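Plemwood Sets Equipment Plan for Home Assistance Robotics Lab

The center will test kitchen tasks in simulation before ordering any arms. 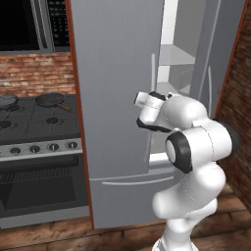

Purchase to proceed in two stages

The Plemwood Center for Assistive Technology has approved an equipment plan for its home assistance robotics lab. Simulation work on household tasks, among them opening a refrigerator with a robotic arm, will continue through March. Results will be used to set the reach, payload and gripper requirements in the request for bids.

Under the plan, the center will buy 2 arms in the first stage and may add a third in the next budget year. Fukent and Stikside have been invited to submit bids. Each bid must list the cost of the arm, controller, gripper, spare fingers and on-site training as separate items. Service contracts are to be quoted for a term of 3 years.

"A refrigerator door asks a great deal of an arm in terms of reach and clearance," said Ifeoma Effiong, who heads equipment planning at the center. "We would like those figures settled before we sign a purchase order."

Computing costs are budgeted separately. The plan sets aside 782 hours of simulation time on the center's shared servers, with about 50 percent reserved for door and drawer tasks. Floor anchors and electrical work in the Igwe Building will be charged to the facilities account.

Bidders may send technical questions to the purchasing office until 4 p.m. on the closing day. Answers will be shared with both firms in writing. Delivery terms will be settled after the contract is awarded.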